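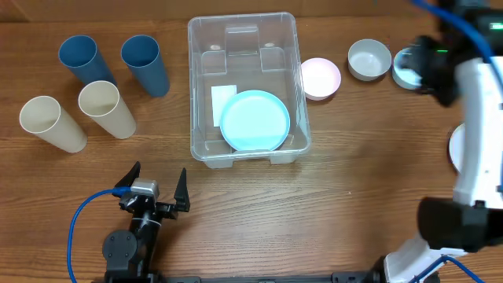 Fig. 4. Table set for the dish sorting routine, with the cups on their sides, the clear bin in the middle and the bowls to the right.

Sun 20 September
By Angharad Gough

Section 4: Setting Up the Dish Sorting Routine

People who order the Tiker two-arm kit nearly always ask us the same thing on the first phone call, which is whether it can do the dishes yet. The fair answer is that it can do a small piece of the job, the part where light plastic cups, plates and bowls on a table get picked up and put into a bin. It won't scrub, it won't rinse, and it has never once in my kitchen put a mug back where I like it. Still, sorting is a real chore, and this section will get you to a first run that you can sit and watch with a cup of coffee.

Before you start, please finish Section 3 (arm calibration), and have the Otovar control program open on your computer.

1. Clear the table and wipe it down. Crumbs and sticky spots make cups drag when a gripper nudges them, and then the arm reaches for a place where the cup used to be.

2. Check that both arms are tight on the mounting rail. Give each one a gentle push at the base. If you feel any play, go back and snug up the fittings.

3. Put the clear bin toward the back of the table, near the middle, where both arms can get to it. Bring each gripper over the bin by hand with the motors off, just to be sure.

4. Lay the cups on their sides to the left of the bin, with the open ends facing away from it. Leave enough room between them for a gripper finger to slip in.

5. Set the bowls in a row on the right, right side up. A plate can go on the right as well, or you can start with one already lying flat in the bin.

6. Run the cables so they hang clear of the joints through the whole swing of the arm. Leave a little slack — a tight cable will stop an arm faster than anything else in this book.

7. In the program, choose Sort, then Slow. Leave it on Slow for your first 45 minutes or so of practice. I still use it when company comes over.

CAUTION: Keep hands, sleeves and hair away from the arms while the motors are on. If something falls over, press Stop first and then reach in.

CAUTION: Do not use glass or china. The grippers can't tell when they are squeezing too hard.

NOTE: Clear plastic is hard for the camera to judge, and glare makes it harder. If an arm keeps bumping the wall of the bin, try softer light or pull a curtain before you change any settings.

NOTE: Bowls give more trouble than cups. Gervasio Saavedra, who wrote the grasping part of the program, suggests starting with one bowl and adding the others once that goes smoothly. Plates lying flat on the table are harder still, and you may want to do those yourself for now.

When the run ends, choose Park and wait for both arms to come to rest. Section 5 covers stacking.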